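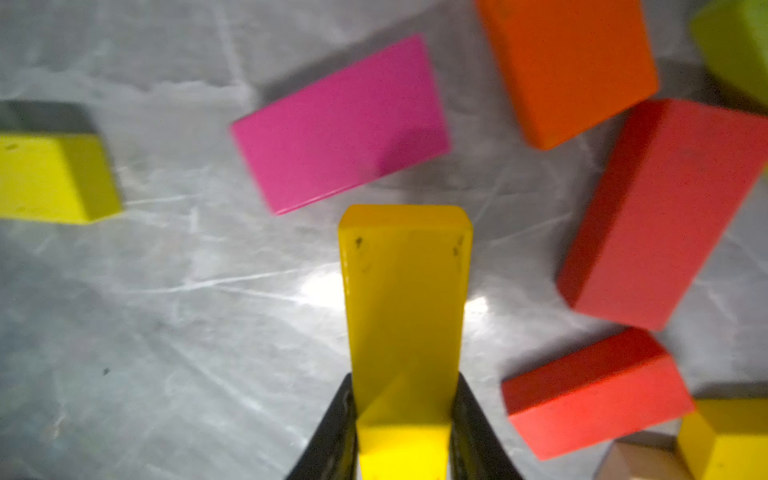
Stillo Garden Bench Cushions and Patio Pads

The Stillo line from Starkance is designed for outdoor benches, patio chairs and low garden walls. Each pad has a woven cover over a quick-drying foam core and may be left outside from spring until the first hard frost.

Covers are removable and close with a zipper along the back edge. They should be washed in cold water and hung to dry. Bleach and tumble drying will shorten the life of the fabric and are not covered by the warranty. 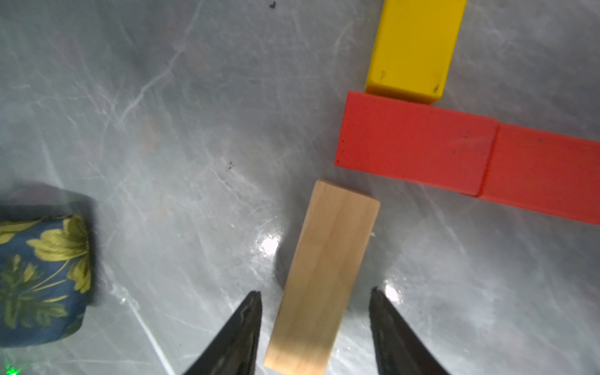
Two fillings are offered. The standard filling suits seats used for meals and short visits. The firm filling is recommended for benches longer than five feet and for public gardens, where pads receive daily use. Both come with sewn-in ties — four on a chair pad, six on a bench pad.

Colors: Kakdale Green, Slate, Sand
Cover fabric: 200 grams per square meter
Fade rating: 1,000 hours
Longest stock length: 166 cm
Minimum trade order: 10 pads

Custom lengths are cut at the Dương workshop and cannot be returned. Customers are asked to measure the seat itself, without the arms, and to enter the depth at its widest point.

Pads should be stored indoors over the winter in a dry, ventilated place. Orders for custom sizes close each November and reopen in early spring.

Prices and colors on this page last revised 05/10/2023.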